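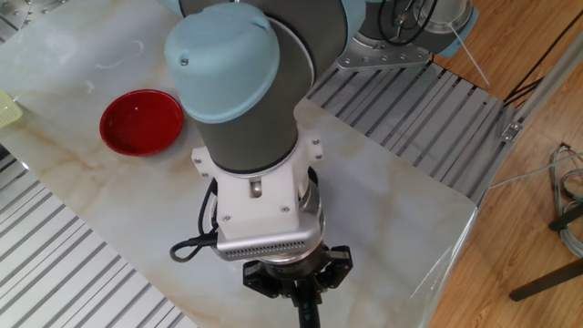 Sensor housing and mounting adapter on the wrist of a robot arm.

Mileage claims are the part of Clerkeo that generates the most support requests, according to Kaede Hamada, who maintains the expense module at Jornell. The cause is usually the default rate. "People set the rate after the trip is entered," Hamada said. "The claim keeps the rate that was active when the draft was saved."

To apply a new rate, the draft has to be reopened and saved again. Submitted claims are locked and must be returned by an approver first.

Ezequiel Arroyo handles approvals for the Sotomayor office, where 16 employees file mileage each month. He checks 2 fields before anything else: vehicle type and start address. "If the start address is the home address, the commute is deducted," he said. "The field is blank by default, and a blank field deducts nothing."

Claims over 70 miles require a route note. Hamada said the limit can be changed under Policy, but only for a whole group.

The export to Osero runs 4 times a day. Claims approved after the last run stay in the queue until the next morning. Arroyo does not force a manual export. "It creates a second batch number, and then I have to match both."

Last updated: July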